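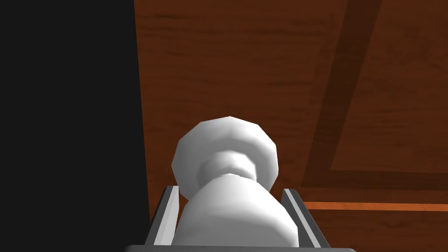 Stultex Planner FAQ
Maintained by Maja Walczak and Bereket Tesfamariam

What does Stultex do?
It turns a task goal into timed joint commands for one or two arms. Perception runs as a separate process and sends object poses over the bus.
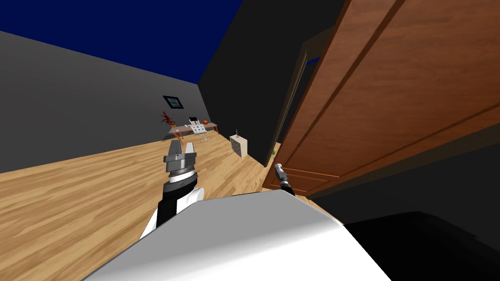

2 min read

Can both arms be planned together?
Yes. Set coupled=true in the task file. The solver then treats both chains as one problem. Expect longer solve times in rooms with doors and furniture.

Why does my plan fail at startup?
Usually a stale collision map. Rebuild it after any scene edit, including edits to static objects.

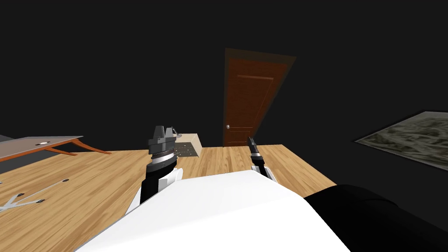 A rebuild takes 14 seconds on the default map. Plans queued during a rebuild are held for 20 seconds, then dropped with error 13.

How do I test a grasp policy without objects?

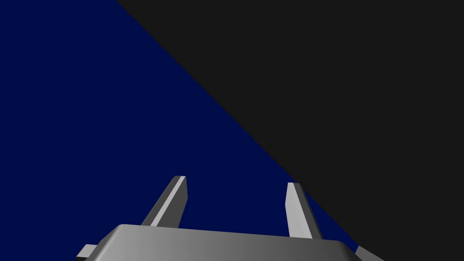
Load the blank scene and run the policy with perception switched off. The wrist view should then contain flat color and the gripper, nothing else. Check the fingers before you start: they should be apart with an open gap between them and nothing held. If the policy sends a close command in this state, its threshold is too low.

Where do I report bugs?
Send the log and task file to Nia Phillips. Reports are sorted on Sunday.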